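Heloísa Tavares on scanning the Mazza negatives

Heloísa Tavares has spent three years preparing the fashion archive of the Mazza studio for publication. The archive holds 3,210 negatives, mostly medium format, of which 1,476 have been scanned. The first volume, Hindside, is due from Grelleck in July.

Tavares trained as a darkroom printer and still proofs on paper before approving a file. "A screen is too forgiving in the shadows," she says. "Black wool on a black background needs separation. If I can't see the seam in the print, the curve is wrong."

Each negative is scanned twice, once for highlights and once for shadows, and the two files are merged by hand. Dust is removed manually. Automatic removal, she says, takes the texture out of tweed and lace.

The book runs to 320 pages. Selection was shared with the editor, Meifang Shi, who wanted the contact sheets included. Tavares objected at first. "They were working documents, with grease pencil all over them. Meifang's argument was that the crops only make sense if you see what was left out. I gave way on that."

Color was harder. Several rolls from the Hunusport swimwear sessions have a magenta shift, and no reference print survives. She matched skin tones across neighboring rolls and left a slight cast in place. "I would sooner print a known fault than guess at a correction."

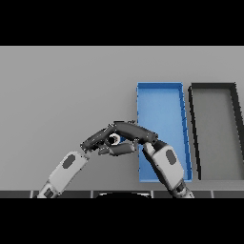

Equipment and paper

Proofs were made on matte cotton paper under a 5000 K lamp. The book itself is printed on a coated stock, chosen by Tavares and Shi after two press tests.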